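Frequently Asked Questions

I sew tablecloths, napkins and table runners in a spare bedroom in Skukside, and I get the same emails over and over (which I love, please keep writing!). So I finally sat down with a pot of tea and typed up the answers I send most often. If yours isn't covered, the contact form is at the bottom of every page.

Who are you, anyway?

I'm Josée Lavoie. I started sewing table linens when I moved into a house with a table that no store-bought cloth would fit, and then my sister wanted one, and then her neighbors did. I do the cutting, the sewing, the packing and the emailing. My friend Josée Fortin helps with the fall orders, and yes, we both answer to the same name, so if you call and ask for Josée you'll get whichever one of us is closer to the phone.

How do I measure my table?

Measure the top, length and width, and then decide how far you want the cloth to hang down. That hanging part is called the drop. For everyday meals I like a short one, up to 17 inches if your chairs allow it. Add the drop twice to the length and twice to the width, and that's the finished size. Send me the table measurements too, so I can check your math. I check everybody's math, including my own, and mine is wrong more often than I'd like.

My table has leaves. Which size do I order?

Order for the way you use it most. If the leaves only go in for Thanksgiving, get a cloth for the small version and a runner for the big version. A cloth made for the long table will puddle at both ends the rest of the year, and somebody will step on it.

Do you make round and oval cloths?

Round, yes! I really enjoy those. Oval, only if you can send me a paper template of the top. Ovals vary a lot and I've been burned by guessing. Tape some newspaper together, lay it over the table, trace the edge with a marker and fold it up into a big envelope. Wrapping paper works too.

What's the difference between the McIntyre and the Ider fabrics?

Those are my own names for them, by the way. McIntyre is the heavier one. It hangs straight, it takes an iron well, and it's what I use at home. Ider is lighter and softer and comes out of the dryer looking pretty decent, so people with little kids tend to end up with it. The prints are the same on both, but the colors look a bit deeper on McIntyre. If you can't decide, ask me for swatches. I send two for free with a stamp-size piece of each print you're curious about.

Can I wash everything in the machine?

Yes. Cold or warm water, a mild soap, nothing with bleach in it. I prewash all the fabric before I cut, so it shouldn't shrink much on you. If you use the dryer, take the cloth out while it's still a little damp and lay it right on the table. Smooth it with your hands and go do something else. Half the time you won't need the iron.

Help, I spilled wine!

Blot it, don't rub. Cold water from the back of the stain, then dish soap, then let it sit for an hour before it goes in the wash. Please don't put it in the dryer until you're sure the spot is gone — heat will set it and then it's yours forever. Candle wax is easier. Let it get hard, scrape it off with a butter knife, put a paper towel over it and press with a warm iron.

What about gravy?

I get this one every November. Cornstarch first, and plenty of it. Leave it on for a while, brush it off, then dish soap and a warm wash. Turmeric I have never beaten. If you've got a trick for turmeric I'd love to hear it.

Do busy prints hide stains better than plain ones?

So much better! A plain white cloth is beautiful for one dinner. A leafy print in grays and beiges will forgive you for crumbs, coffee drips and a fair bit of crayon. If you eat at your table every single day, get a print.

Are your florals bright?

Mostly not. I lean toward quieter colors, the kind you can leave on all year without feeling like it's somebody's birthday. I like an off-white ground with leaves and ferns, and one warm color dotted through so it doesn't go flat.
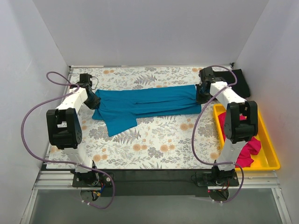

Leaves, ferns and muted orange blossoms on off-white.

If you do want something loud, the Vomard print is the one for you. It's red poppies the size of saucers and I sell a surprising amount of it.

How long will my order take?

Usually four weeks. From October on it gets slower, so if you need a cloth for the holidays, write to me before you start thinking about the turkey. I'll tell you plainly if I can't make it in time.

Can I return a custom size?

If I made a mistake, of course, and I'll pay the postage. If the table turned out to be a different size than you told me, send it back and I'll re-hem it smaller for the cost of shipping. I can't make it bigger, sadly.

Do you sell leftover fabric?

I do, in bundles, when the scrap bin gets too full to close. Quilters snap them up fast. There are 40 people on the email list for those, so join it if you want a chance at the next batch, and tell me if you're after any color in particular.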